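Test Kitchen Notes: Looking After a Bamboo Board
Sunday, July 10, 2022

Several members have asked which cutting board to buy for a small counter and how to stop it from splitting. Bamboo remains the usual choice at this price. It is a grass, sold in glued strips, and most of the failures reported to us start at the glue lines.

The features worth checking before purchase are the groove, the corners and the flatness. A shallow groove inside the edge will hold the liquid from a few tomatoes but will not cope with a roast. Rounded corners chip less than square ones. To check for flatness, set the board on a stone or glass surface and press each corner in turn. Any rocking in the shop will get worse at home.

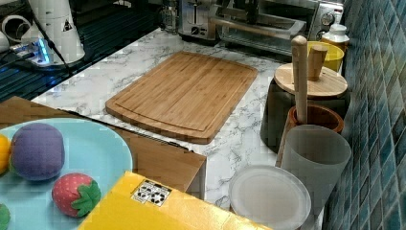

Wash the board by hand with warm water and a little dish soap, both faces every time, even if only one was used. Wetting a single face makes the strips swell unevenly and the board will cup. Stand it on its long edge to dry. Leaving it flat on a stone counter traps moisture underneath, and a board treated that way can go grey within a season.

Oil is the other half of the job. Food-grade mineral oil is suitable. Olive and canola oils go rancid and should be kept for cooking. Our schedule is as follows:

New board: one coat a day for 3 days
After that: one coat every 5 weeks
Before each coat: at least 7 hours of drying

Wipe the oil along the strips, leave it overnight and buff off the excess with a clean cloth. Pay attention to the groove, where oil tends to pool and turn sticky — a cotton swab will clear it.
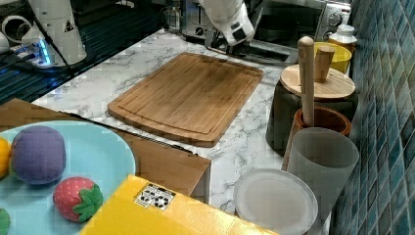 Storage matters more than most buyers expect. Keep the board well clear of a toaster or toaster oven while either is running, as dry heat opens the glue lines faster than water does. The same applies to rolling pins and other wooden tools kept upright in a pot. If the pot has no drain holes, dry the tools fully before they go in, and tip out any water that has collected at the base.

Light scratches can be taken out with fine sandpaper, worked along the strips and followed by a fresh coat of oil. Deep cuts that hold a stain after scrubbing mean the board should be replaced. A split that runs through to the underside cannot be repaired safely with household glue.

Ermira Georgiev is preparing a longer piece on end-grain boards for the September issue. Members with a board more than a year old are invited to send her its thickness at each corner, in millimetres.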